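Bratdale opens suturing practice room to evening trainees

BRATDALE – Surgical trainees at the Keson Skills Center can now book bench time for suturing practice after their hospital shifts, under an evening schedule that started in May.

The practice room on the second floor stays open until 10 p.m. on weekdays except Friday. It has two stations, each booked in one-hour blocks. The center said 123 sessions were reserved in the first month, by 37 trainees.

"People were asking for time after work," said Mitsuko Koyama, who runs the suturing course. "The daytime slots went to whoever had the lightest rotation."

Trainees begin with straight closures using interrupted stitches and move on to knots tied with instruments. Florante Belmonte, a second-year resident, said he books the late block twice a week and spends most of it on knots. 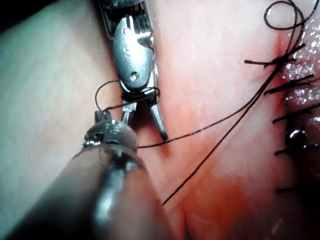 Instrument ties take up the largest part of the course – four of its ten sessions. The thread is wound around the jaws of one instrument before the knot is drawn down, and black suture is easy to follow against reddish tissue, even where it curls into loose loops. Koyama asks trainees to slow down at the wrap and keep the second instrument close to the loop.

Booking is through the center's front desk. Pacita Samonte, who handles the schedule, said the evening hours will continue through the summer – a decision on the fall will follow.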